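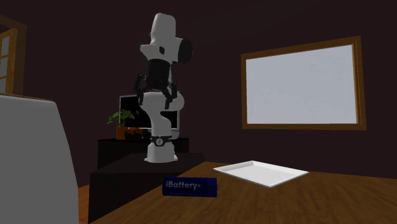

Flaltero threw open the doors of its automation lab on Saturday, and by mid-morning the line to get in had already reached the parking lot. The company builds practice software for people who program robot arms, and most of the day was given over to letting visitors try it for themselves. Each station ran the same simulated room, with a white seven-jointed arm on a dark pedestal beside a wooden table. On the table were a small blue battery box marked "iBattery+" and a flat white tray, and the job was to get the one into the other.

It sounds easy. It was not, at least for the first few tries! Visitors steered the arm with a pair of hand controls, and plenty of battery boxes ended up on the virtual floor before anyone got the hang of closing the gripper squarely on the short sides. When a box finally dropped into the tray, the whole row of stations tended to cheer — kids and grown-ups alike.

The software, called Okari, lets a programmer rehearse a task as many times as needed before a real arm ever moves. Staff reset the room with one key press after each turn, so the stations were hardly ever idle. By closing time the counter on the lab wall showed 1683 attempts, with 33 visitors managing to place the box on their very first go. Those 33 went home with a Flaltero mug and, in most cases, a big grin.

Upstairs, Rakena, the company that supplies the lab's grippers, had brought five sets of fingers to pass around, from wide soft pads to thin hooked tips. People were welcome to pick them up and ask questions, and they did, for hours. The talk on how finger shape changes a grasp was meant to last 20 minutes and ran well over an hour, with listeners sitting on the stairs once the chairs were gone.

A group of students from the Maltau after-school program stayed nearly the whole day. They wrote their own short routines for the simulated arm in the afternoon workshop, and one team got it to nudge the box up against the tray before lifting it, a trick the Flaltero engineers said they plan to try out themselves.

The lab had room for 800 visitors, and every free ticket was claimed in advance. A second open day is planned for the fall, with more stations and a longer workshop. Sign-up details will be posted on the Flaltero events page, and the workshop slides from May 2018 are available there now.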